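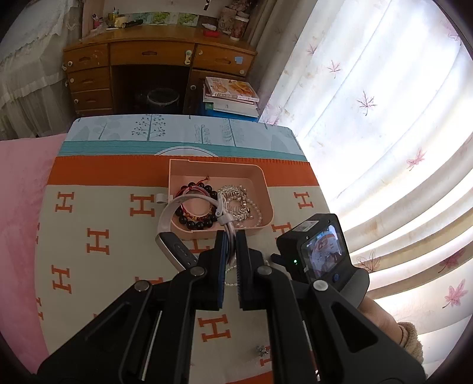

Skovow cap lamp charging rack

Wall-mounted or free-standing charging rack for corded and cordless cap lamps. Made by Kondholm for lamp rooms at underground mines, tunnelling jobs and quarries with night working. Supplied in the UK and Ireland by Lavilia.

Overview

The Skovow is a steel rack with individual charging bays. Each bay holds one lamp, has its own fuse and its own indicator, and carries on charging if a neighbouring bay fails. Bays are arranged in rows of 11. A standard rack has 4 rows and there is a half-height version with 2 rows for small sites, contractors' cabins and visitor lamp rooms.

Lamps are self-served. The person coming off shift hangs the lamp on its own numbered bay, presses the contact home and hands in or moves the tally. There is no switch to turn on. The bay detects the lamp, checks the battery voltage and starts charging.

The rack is intended for use on the surface in a safe area. It must not be taken underground and must not be installed where flammable gas or combustible dust may be present.

Which lamps it takes

The rack is supplied with Onu contacts as standard. These fit the Onu corded lamp (battery on the belt) and the Onu cordless lamp without an adaptor. Both types can be mixed on the same row.

Contact plates for most other makes of lithium-ion cap lamp can be fitted at the factory. Please send us one of your lamps with the order, or the make, model and a clear drawing of the charging point. Plates can also be changed on site by a competent electrician, one bay at a time, with the row isolated.

Lead-acid lamps cannot be charged on the Skovow. If your site still runs a few of these alongside newer lamps, they need a separate rack, clearly marked, with suitable ventilation. We still keep spares for some older lead-acid racks, so it is worth asking.

Indicators

Each bay has a single light above the tally hook.

Red, steady: charging
Green, steady: fully charged and ready to issue
Green, flashing: charged, but the lamp has been on the bay for less than its minimum time
Amber, flashing: fault, do not issue
No light: bay empty, contact not made, or fuse blown

A lamp showing amber should be withdrawn, tagged and passed to the lamp room attendant. Moving it to another bay to see if the light clears is a common habit and we would ask sites to stop it. The fault record stays with the bay, and a lamp that has been moved is harder to trace afterwards.

Charging time

A fully discharged Onu cordless lamp reaches full charge in 5 hours. The corded lamp has a larger battery and takes 11 hours. Sites working back-to-back shifts with corded lamps will need a second set, and we can help you work out how many bays to order if you send us your shift pattern and the largest number of people underground at one time. Remember to allow for visitors, inspectors and lamps away for repair.

Lamps can be left on the rack between shifts and over shutdowns. Once the battery is full the bay drops to a holding charge. For a shutdown of several weeks, follow the lamp manufacturer's own advice on storage.

Construction

Frame: folded mild steel, powder coated in light grey
Bay fronts: moulded, removable from the front with two screws
Contacts: plated brass, replaceable
Tally hooks: stainless steel, one per bay
Number plates: engraved, numbered to your list
Supply: single phase, one isolator per row
Cable entry: top or bottom, choose when ordering
Doors: none as standard, lockable mesh doors available

Free-standing racks are supplied with a foot frame and must still be fixed to the floor. Double-sided racks are two single racks bolted back to back on a wider foot frame, with access needed on both sides.

Installation

The wall has to be able to carry the weight of the rack with every lamp in place. Blockwork and concrete are normally fine. For cabins and other light buildings we recommend the free-standing version.

Leave clear space in front of the rack so that people can pass behind someone hanging up a lamp. Lamp rooms get crowded at shift change, and a rack placed opposite the entrance tends to cause a queue through the door. Where there is a choice, put it along the side wall with the lowest numbers furthest in.

Keep the rack away from washdown areas and drying rooms. The bays will put up with dusty hands and damp lamps but the enclosure is not rated for hosing.

Electrical connection is to be made by a qualified electrician. A wiring diagram is fixed inside the end panel and a second copy comes with the manual.

Care and inspection

Wipe lamps before they go on charge. Most amber faults reported to us are dirty contacts.

Weekly: wipe the contacts with a dry lint-free cloth, check that tally hooks are tight and that every number plate can be read.
Monthly: isolate each row in turn and check contacts for wear, pitting or loose fixings. Check fuses in any bay that has shown no light.
Yearly: inspection and test by an electrician. Lavilia can carry this out under a service agreement.

Do not use solvent, contact spray or wire wool on the contacts. Replacement contacts are sold in packs of 5 and take a few minutes to fit.

Options

Lockable mesh doors
Foot frame, single or double-sided
Tally board to match the rack numbering
Bay reader for issue and return records
Blanking plates for unused bays
Contact plates for other makes of lamp

The bay reader notes the time each lamp is taken and returned and passes it to a computer in the lamp room. It is an aid to record keeping. It does not replace your site's tally system and should not be used on its own to show who is underground.

Ordering

Please tell us the number of rows, wall or free-standing, cable entry, lamp type and the numbering you want. Racks are made to order by Kondholm. Contacts, fuses, hooks and blanking plates are kept in stock by Lavilia.

Part codes
SKV-4: standard rack, 4 rows
SKV-2: half-height rack, 2 rows
SKV-C5: contact pack
SKV-MD: mesh doors, state rack size
SKV-BR: bay reader, one row

The guarantee is 2 years on the rack and its electronics. Contacts and fuses are wearing parts and are not covered.

Page last updated 25 September 2022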